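Rebelo support portal
Ticket 4000-36: Glass tabletop makes wrong depth, arms stop during grape handover
Product: Rebelo Manipulation Stack, perception and bimanual planner
Site: Flastetholm
Reported by: Emmanuel Mushi
Assigned to: Stella Kirui
Priority: Normal
Status: Solved, waiting for release

Emmanuel Mushi, Thursday, 9:10

Hello support team,

We work on a handover task with two arms over a living room coffee table. The item is a bunch of grapes. The table top is clear glass, and I think it is the source of our trouble.

The planner stops with the message "goal in collision: left_hand / held_object" when the two hands come near to each other. It happens also when there is clearly free space. In the debug view I see that the point cloud of the grapes has a long tail, which goes down through the glass to the table base. The planner takes this tail as a part of the held object, so the object becomes nearly 300 mm tall. The real bunch is much smaller.

The configuration is the default one from Falleck, our simulation package. I changed only the joint speed limit. We did not see this problem in simulation, but there the table is modeled as a solid surface.

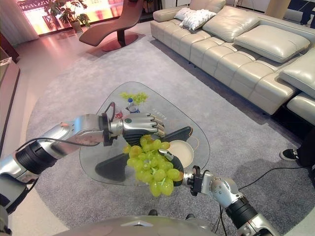
Head camera view: grapes in the right gripper, left hand above the glass.

I already tried these things:

Restart of the perception node. No change.
New hand-eye calibration, both arms. The residual is good, and no change.
Smaller voxel size. The tail is sharper but it is still there.
Planner seed fixed to 69. The failure comes at the same waypoint every time, so I believe it is not random.

Log from the planner:

[plan] attached object: cluster_2
[plan] object height 0.300 exceeds expected range
[plan] goal in collision: left_hand / held_object
[plan] abort, holding position

Best regards,
Emmanuel

Stella Kirui, Thursday, 10:25

Hi Emmanuel,

Thank you for the clear log. I agree with you about the glass. The depth sensor gets returns from what is under the top, and the clustering step joins them to the grapes when the gap in the image is small.

Please check two values in perception.yaml:

support_plane.mode
cluster.merge_distance

With mode "auto" the software looks for the strongest plane. Under a clear table the strongest plane is often the floor. In your case I would set it to "manual" and give the height of the glass in the base frame. Then all points below it are cut before clustering.

Can you also tell me if the close view has the same problem? If the wrist cloud is clean, we can use it for the object shape and keep the head cloud only for the scene.

Stella

Emmanuel Mushi, Thursday, 11:40

Hello Stella,

The mode was "auto", yes. The detected plane was at floor height, exactly as you wrote.

I looked at the wrist side too. The close view gives a much better shape, but there is a different difficulty: the mask of the held bunch grows into the grapes which are seen through the clear bowl. I attach one view.

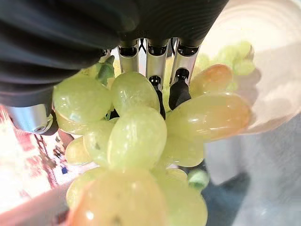 Wrist camera: held bunch close to the fingers, more grapes blurred behind the clear bowl.

The color is too similar for the segmentation to separate them. Some held grapes are more orange, and these ones were sometimes dropped from the mask. So the mask loses fruit in front and wins fruit behind - not a good exchange.

Is there a depth limit for the wrist mask? I did not find it in the manual.

Emmanuel

Stella Kirui, Thursday, 13:05

Hi Emmanuel,

There is one, but you are right that it is missing in the manual. I opened a documentation ticket for it. The key is:

wrist.mask.max_range

It is measured from the camera, in meters. The default is 4.0, which is far too large for a hand. Start with 0.36 and go down in small steps until the background fruit leaves the mask. For the orange grapes, lower wrist.mask.color_weight to 0.3 so the shape counts more than the color.

Please make the changes in this order, one test after each:

1. support_plane.mode: manual
2. support_plane.height: your measured value
3. wrist.mask.max_range: 0.36
4. wrist.mask.color_weight: 0.3

If step 2 alone removes the tail, leave merge_distance as it is.

Stella

Emmanuel Mushi, Thursday, 15:50

Hello Stella,

I made all four changes and tested after each one. After step 2 the tail under the glass was gone and the object height was in the expected range. I did not touch merge_distance. After step 3 the background grapes were out of the mask. Step 4 helped a little with the orange ones.

The collision message does not come anymore. I then went on to the two-hand hold, which we could not plan at all before: the left hand goes over the bunch from the top and the right hand supports it from below with the palm up.

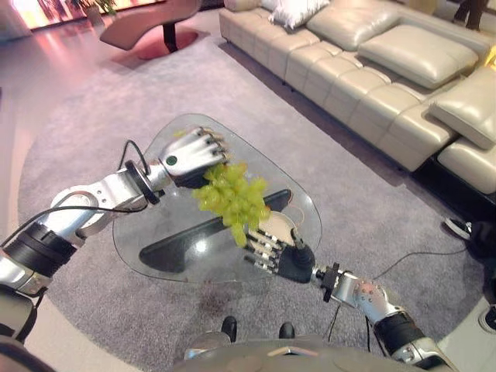 For this pose I had to allow contact between the object and both hands in the planning scene. At first I allowed it only for the right hand, and the planner refused the goal with a correct but short message. It would be useful if the message names the missing pair.

One more observation. Some berries hang lower than the rest of the bunch, and the convex hull around the object includes a lot of empty air on the side of this tail. The plan becomes a little too careful there. It is acceptable for us now, but I would like to know if a different shape model is planned.

Emmanuel

Stella Kirui, Thursday, 16:30

Hi Emmanuel,

Good to read this. About your two points:

The message: I passed it to the planner team in Nusotcombe. They can print both link names in the contact error, it is a small change.

The hull: you can set attached_object.shape to "spheres" and it will follow the bunch more closely. Planning time will be longer. Please try it first in Falleck, and replace the solid table there with two objects, a thin top and a separate base, so the simulated depth is more similar to your room.

I will keep the ticket open until the next release in April, because the new default for max_range has to go in there.

Stella

Emmanuel Mushi, Thursday, 16:45

Thank you, I will try the spheres in simulation and write the planning times in this ticket. My perception.yaml with the four changes is attached.

Attachments: perception.yaml, planner_seed69.log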